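# Old workstation, CPU swap, which lever first?

**kiiskinen_fan** wrote:

Bought a used workstation for 70 at the Povach surplus sale. Green board, gray metal chassis, two levers on the socket. I have a replacement processor and 31 screws in a cup that I hope all go back somewhere. The manual I downloaded skips the CPU section. Do both levers come up before the top plate will lift? And do I have to pull the board to do it?

**Sointu Pitkänen** wrote:

Leave the board in. Power cord out, heatsink off, clean the old paste with alcohol. Then:

- Release both levers. On most of these one has to go before the other, so look for markings next to the hooks.
- Swing the top plate all the way up and leave it standing. The processor sits loose in the socket at that point, so don't bump it.

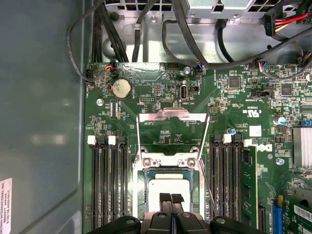
- Lift the processor straight up by its edges. Don't tilt it or slide it.
- Set the new one down with the corner mark lined up, close the plate, then the levers in reverse order.

**renon872** wrote:

I'd pull the board. With the side wall of the case that close I can't get my hand in flat, and I bent pins on one doing it at an angle. It cost me a whole Tuesday and a second board.

**Sointu Pitkänen** wrote:

Pulling it means every cable and standoff screw, and then you're flexing a big board on a table. I've done 5 of these in the case and had no trouble. Take out any memory next to the socket if you need room for your fingers.

**barkammont** wrote:

Agree with leaving it in, but lay the case on its side and turn it until the socket faces you squarely. Don't work across the memory slots. Also check the latches on those slots while you're in there. Mine were brittle and I snapped one with my sleeve.
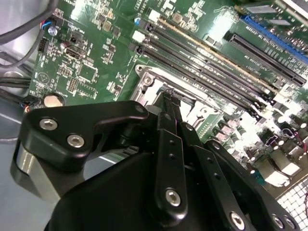
*CPU socket, with the memory slots alongside*

**renon872** wrote:

Fine if you have small hands. I still say out of the case, and I'd use a flashlight on the pins before the new chip goes in.

**kiiskinen_fan** wrote:

Leaving it in for now. Waiting on thermal paste, should be able to try it this weekend. Does the memory have to go back in the same slot?

**barkammont** wrote:

Same slot, yes. Check the diagram inside the side cover if yours still has one.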